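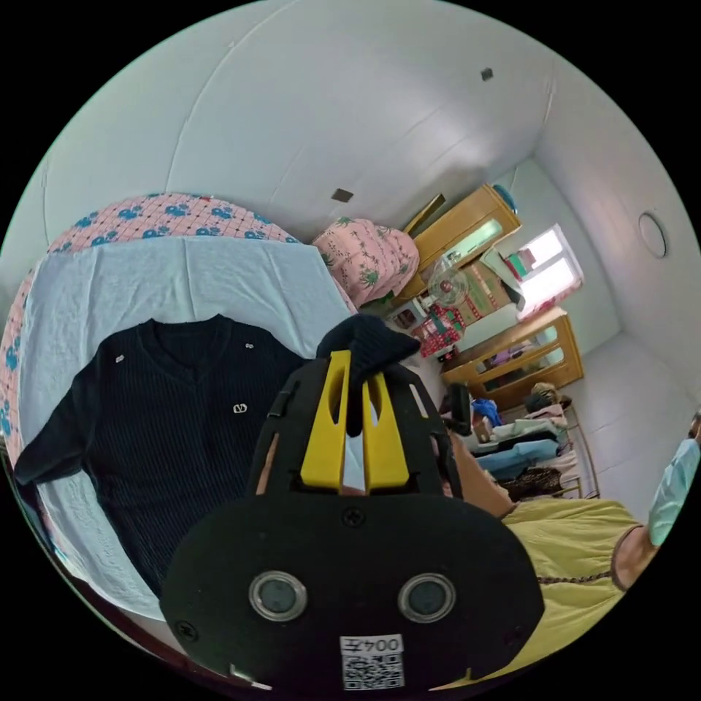 Dong-geon Ok wrote on 9th January:

> Been reading the thread on winter knits and I don't agree with
> the freezer people. A home freezer gets opened all day long, it
> never holds steady. I lost a good cardigan to moths after doing
> the whole bag-and-freeze thing in December. What are the rest of
> you doing between wears? And does anyone wash as often as the
> label says? I don't, and I've started to wonder if that's my
> problem. Also my sleeves keep coming out longer than they went
> in. Every time.

Quick answer before I have to run, sorry for the fragments.

Sleeves first. You're hanging them, or you're lifting the thing out of the sink by the shoulders. Wet knit is heavy and the arms take all of it. Scoop from underneath with both hands, like a cake that didn't set. Then towel, roll, press with your knees, new towel, roll again. After that flat on a bed or a rack, sleeves out to the sides, and pat the cuffs back in with your fingers before you walk away. Ribbing especially. If you leave ribbing stretched it will dry stretched and you get those bell cuffs.

Old sheet underneath. I used to use a bath towel and it held the damp for ever. Turn it over once the top feels dry, then leave it alone. Mine took 11 hours last time with the window cracked, the heavy one took a lot longer but that room is freezing.

Moths. I'm half with you on the freezer. Mine is a chest freezer in the garage, hardly gets opened, and I've had no trouble. The little one over the fridge I wouldn't trust for much besides peas. But did you wash before you bagged it? Your message doesn't say. They go for the dirty bits, the neck and the front where you dripped soup. A clean sweater in a sealed bag is most of the job. And vacuum the drawer. And the carpet UNDER the dresser, that's where mine were living, whole time I was blaming the closet.

Cedar - smells nice. That's all I'll say, we did this one to death back in digest 251 and I don't want to start it up agian.

How often to wash. Depends what you wear under it. With a T-shirt I go most of the season on a heavy pullover and just air it overnight on the back of a chair (folded over, not on a hanger). Against the skin, every few wears. The labels are all over the place. I have two from the same store, same yarn as far as I can tell, one says hand wash cold and the other says dry clean only. I hand wash both. Still fine.

Soap - I was on Plureline for years, then the shop in Sekavcombe quit carrying it and I switched to plain baby shampoo and can't tell the difference. Small squirt. People use way too much, then they can't get it out and wonder why the thing feels stiff. If the rinse water is still cloudy go again.

Somebody asked off list about the wool cycle on the Ayala washer. I've got the older model. It's gentle enough on the wash, but the spin comes on harder than you'd think so I stop it before then and finish by hand. Don't know about the new ones. Mesh bag either way, and button the buttons. I had one chew up a cuff on its own neck button. Took me an evening to fix.

Which reminds me, mending yarn. I have most of a 400 gram cone of Vular in charcoal, fine weight, left over from a job that got cancelled. Too thin for knitting up a whole anything but great for elbows. If you want a few yards send me your address and I'll wind some off. Black doesn't match it, I tried, looks gray next to black in daylight. Charcoal or dark navy only.

Pilling, since it's in the subject line and I've gotten this far without mentioning it: comb, not the electric shaver. The shaver is fine on thick stuff but it went right through a fine one of mine at the side seam. Slow strokes, garment flat on a table, and don't pull. Brand new knits pill worst, it calms down after a couple of washes.

I did 13 sweaters over the break, mine and my sister's and her kids', so this is all fresh in my mind and so is my back. Next year I'm doing it in two goes.

Dong-geon, what's the cardigan made of? If the holes are small and not at the edge it's probably saveable. Put it up agianst a window and see how many there are before you toss it. And check the shelf it was on tonight, not on the weekend.

Gotta go, pickup line.

M.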